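4.2 Siting and calibration of the mobile units

Two trailer-mounted X-band radars were used alongside the fixed receiver at Skokholm. The first, Stenano, was parked on the ridge at Bandara, at a height of 200 m. The second, Borura, was moved between three lay-bys according to the forecast track of the rain. Both units are dual polarised and were set to the same pulse length.

Reflectivity bias was checked against a metal sphere before each deployment, following the procedure of Bhuiyan (Section 2.3). Differential reflectivity was corrected from vertical scans in light rain. Of the 3,926 volume scans recorded from February onwards, 2,243 passed both checks and were kept. Scans with a pointing error above half a degree were dropped without further treatment.

Attenuation was the main source of error in heavy rain. Where the two beams crossed, the lower of the two path losses was taken as the reference and the other was scaled to it.

Figure 6. Simulated interior view with two grippers.

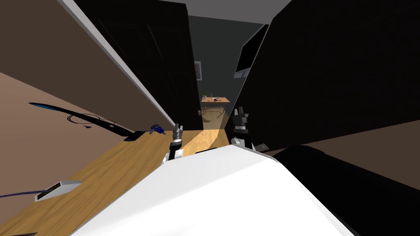 Beyond the crossing region no such reference exists, and the correction there relies on differential phase alone.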